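How shared kitchens lose space: a study of storage in two student houses

Bleddyn Skyrme and Milagros Betancur

Introduction

Our project looked at how people who share a kitchen divide up the worktop and the cupboards, and what happens when the division stops working. We picked the subject after a term in which one of us kept dry food in a bedroom for lack of a shelf. Most of the reading we found was on family kitchens, where one or two people decide where things go. A student kitchen has no such person, and we wanted to know what takes their place.

We studied 2 houses, which we call Ullel and Bako after the names on their gates. Ullel has five tenants and a long, narrow kitchen at the back. Bako has six tenants and a squarer room, with a table that is also used for eating. All 11 tenants agreed to take part. The landlord of Ullel asked us not to give the street, so we have left out both addresses.

Method

We began in September, in the week the tenancies started, and carried on until the end of term. Every Friday at 6 pm one of us visited each house and drew a plan of the kitchen on squared paper, marking which surfaces were in use and by whom. Tenants kept a short diary in which they wrote down any time they moved someone else's things. At the end we talked to each tenant for half an hour.

The diaries were the weakest part. Three people at Bako filled theirs in on the day of the visit, from memory, and one at Ullel lost hers in the fourth week and started again. We have used the diaries to back up the plans and interviews but not on their own. Even so, they gave us 58 entries we could match to a date and a place in the room.

Results

In both houses the cupboards were shared out on the first day and hardly changed afterwards. At Ullel they drew lots. At Bako the first to arrive chose first, and the last tenant ended up with the cupboard over the boiler, where nothing containing chocolate could be kept. She raised this in her interview before we had asked a question.

The worktop was different. No one had divided it, and by the third week it was the main cause of argument. 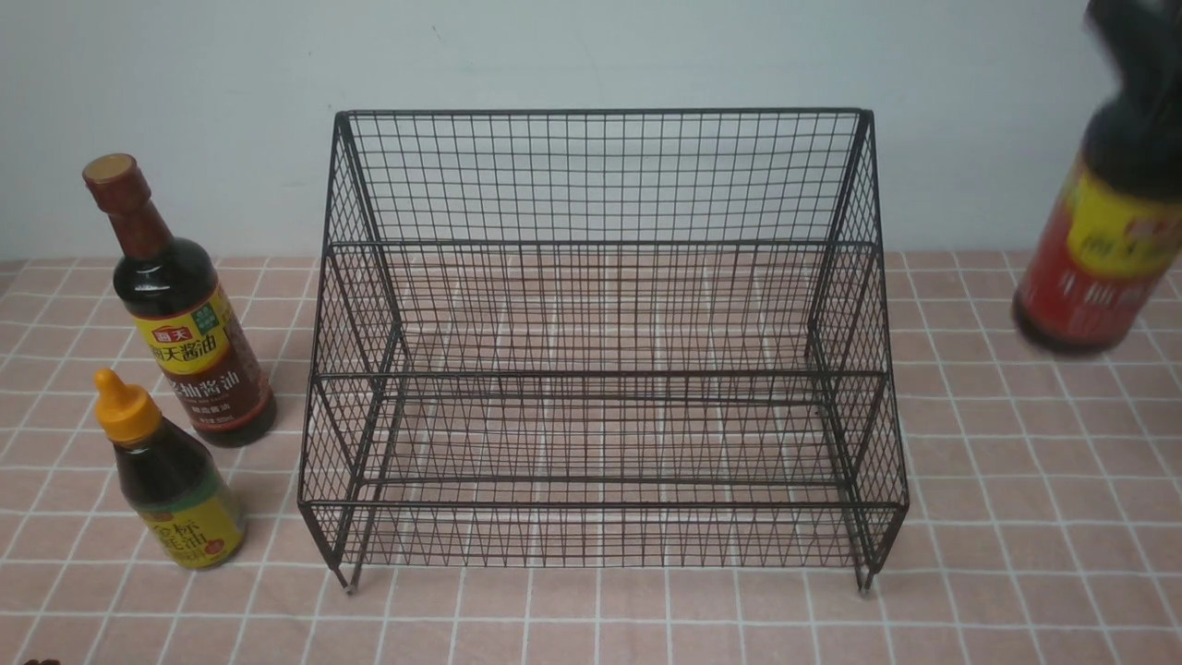
Most of the diary entries were about things left out after cooking, mainly oil, salt and bread. These are used daily, so people saw no point in putting them away, and they spread. One tenant at Ullel described it as "a slow tide". The person who cooked latest in the evening tended to clear the most space, and so did most of the moving.

We had expected the bigger kitchen to have fewer problems. Bako had more, mainly on account of the table. Things moved off the worktop went there, and were moved again when somebody wanted to eat. Some entries record the same loaf being shifted twice in an evening by different people.

Two changes seemed to help. At Ullel the tenants began buying oil and salt together, with each person putting money in a jar, and the number of bottles left out went down. At Bako they agreed that the table had to be clear by 7 pm. This held for a fortnight, lapsed, and was brought back in a looser form – clear enough for two plates.

Discussion

Cupboards have doors and a number, so they are easy to give out. A worktop is one long surface, and people fall back on habit. The habits formed early, mostly in the first ten days, and tenants who were away then found it hard to get a place later on. If we did the study again we would visit daily for the first fortnight and less often after that.

We would also ask about money. Sharing basics worked at Ullel partly because all five tenants spent much the same on food. At Bako one tenant cooked for herself every night and another ate almost every meal on campus, and a shared jar was turned down when it was suggested.

The plans for both houses are in Appendix A, and the interview questions are in Appendix B.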